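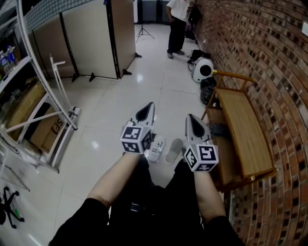
4.2 Footwear and the idea of a threshold

Much of the writing on shoe removal assumes that there is a line somewhere. Shoes come off on one side of it and stay off on the other, and the floor tells people which side they are on. Kusuma and Isah build their whole account of "clean" and "street" flooring on this assumption, and it has been repeated often enough that few people now ask to see the line. We went looking for it in shared rooms and had a hard time finding it. In Figure 3 a pair of white slide sandals lies on glossy white tile, one of them angled beside the other, while a person farther back in the same room is standing in dark shoes. A low wooden bench with a slatted top is in front of the brick wall, and the sandals are out on the tile all the same. If there is a threshold in this room, we can't say where it runs.

Figure 3. Sandals on a tiled floor, with a low slatted bench by a curved brick wall.

We don't want to make too much of one pair of sandals. A single picture can't tell us who left them there or for how long, and earlier work has been too quick to read habits into objects that may simply have been dropped. Grabowska's study of the Gulthorpe hallways is the clearest case. She treats every pair of shoes found more than a step from the door as a "claim" on the floor, a small act of ownership. The argument is attractive and we began this project half believing it. But her evidence is a set of evening visits, and she never asked the residents what they meant by leaving their shoes where they did. When Anozie went back to the same building in July and did ask, most people said they hadn't thought about it.

The same caution applies to benches. The Brondmont design guide, which is still handed out to people fitting up shared rooms, says that a low seat near a wall will "gather" footwear within 25 days of being installed. We have not been able to find where this figure comes from. Nwachukwu suggests it was taken from a trade booklet put out by Womer, a maker of hall furniture, and a maker of hall furniture has its own reasons for thinking that benches work. In our own rooms the benches gathered bags, coats and people eating lunch. Shoes ended up near them sometimes – and just as often in the middle of the floor.

One could answer that glossy tile is a special case. Shiny floors show marks, the thinking goes, and so people take more care on them. Our diaries give this only weak support. Of the 300 entries that mention the floor at all, many complain about glare or cold feet, and those that talk about dirt don't agree on what should be done about it. Two people writing on the same evening at Ogbonna described the same tiles as "spotless" and "needing a mop". It is hard to see how a surface can instruct people when they can't agree on what state it is in.

We therefore use "threshold" in the rest of this paper only where the people in a room named one themselves. This leaves us with fewer cases than Kusuma and Isah had, and a less tidy map. It also means that loose pairs like the one in Figure 3 stay uncoded – a decision that one of us still disagrees with, and which we return to in Section 5.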